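Warm Clothing and Household Textiles Program
Progress report to the Grornstead Community Fund
Reporting period: August to date of submission
Submitted 2018-12-27 by Irina Tănase, Program Manager, Wirketley Neighbourhood Services

1. Purpose of the grant

The Fund's grant to Wirketley Neighbourhood Services supports the collection, sorting, repair and free distribution of winter clothing and household textiles to people living in the Wirketley district. The grant agreement sets out three areas of work: the weekly sorting service, the mending bench, and the training of new sorters. Progress under each is set out below, followed by changes to the plan, finances and the work proposed for the next period.

2. Collection and sorting

Donated goods continue to arrive from the drop-off point at the Pană Street hall and from the two schools that joined in August. The agreed target for the period was 200 bags sorted. That target was met before the end of the period, and sorting went on at the same pace until the holiday closure.

Goods are now graded at the time of intake. Under the earlier arrangement, bags were stored unopened and graded later, which meant that damp items sometimes spoiled the contents of a whole bag. Anca Matei, who coordinates intake, redesigned the process and wrote the two-page guide that sorters now follow. Damp or soiled items are set aside on arrival and laundered within the week. Items that cannot be worn again are baled and sent to a rag merchant, and the small income from this is shown in the financial statement.

Wool remains the category in shortest supply. Households asked most often for jumpers and cardigans in adult sizes, followed by children's coats. We had expected blankets to be in greater demand, but most households who asked for bedding wanted fitted sheets and pillowcases.

3. Mending and care of knitwear

The mending bench has been open on two afternoons each week. Repairs were completed on 137 garments during the period — most of them seams, buttons and cuffs. Maricica Manole leads the bench and has prepared care notes for the heavier knits, covering hand washing, flat drying and folding. Cable knits need particular attention, as they stretch when hung and lose the line of the pattern when dried over a rail.

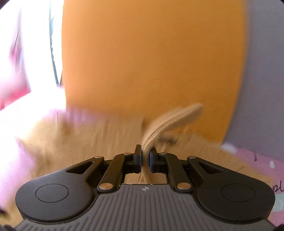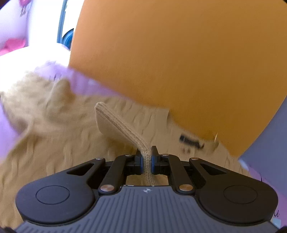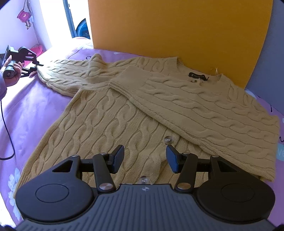 Cable knit laid out with one sleeve folded across the front.
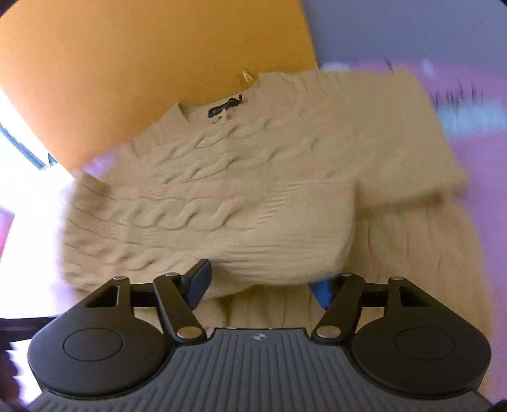

The care notes have been well received by households and will be reprinted in larger type. Several people told the intake desk that they had stopped accepting donated wool in the past after ruining a garment in the wash, and that a plain set of instructions had changed their minds. A Romanian translation has been prepared by Ms Manole and a Korean translation is with Min-kyu Cho for checking.

4. Training

The grant provides for the training of 20 new sorters over the full term. Sixteen have completed the training so far. The remaining places will be offered in the new year, with preference given to applicants who are free during the daytime, when attendance at the sorting tables is lowest.

Training takes place over two sessions. The first covers grading, safe lifting and the handling of personal items found in pockets. The second is spent at the tables with an experienced sorter. Feedback forms were generally positive, although a number of trainees felt that the first session was too long and that the part on fibre types could be shortened. We agree with this and will revise the session before the next group begins.

5. Changes to the original plan

Two changes were made with the Fund's written consent.

The first concerns storage. The room set aside for finished stock was found to have a leaking window frame. Stock was moved to the upper floor while repairs were carried out, and no goods were lost. The repairs were paid for by the landlord.

The second concerns the stock record. The application proposed that a new database be built for the program. After reviewing the cost, we instead took out a one-year subscription to Retus, a stock-keeping package already in use at our food pantry. Cornel Ciobanu has set up the clothing categories and moved the paper records across. Some early entries were made under the wrong size range and are still being corrected. We expect this work to be finished by the end of the next quarter.

6. Finances

Spending is within budget. Laundry costs were higher than forecast owing to the change in intake practice described in section 2, and this was offset by the saving on the stock record. Van hire was slightly under budget. We do not ask for any change to the total award, but we do request the Fund's approval to move the unspent portion of the database line to laundry for the remainder of the term. A full statement is attached as Appendix A.

7. Work proposed for the next period

The mending bench will open for a third afternoon, subject to finding a second lead. Approaches have been made to the sewing circle at the Pană Street hall and a reply is expected shortly. A spring appeal for adult knitwear will be held through the two partner schools, timed to meet households as they put away their winter clothing.

We will also begin a short survey of the households we serve, covering sizes, preferred collection times and items they were unable to find. Draft questions are attached as Appendix B, and we would welcome the Fund's comments before printing.

Enquiries about this report may be directed to Irina Tănase at the Wirketley office, which reopens after the holiday closure.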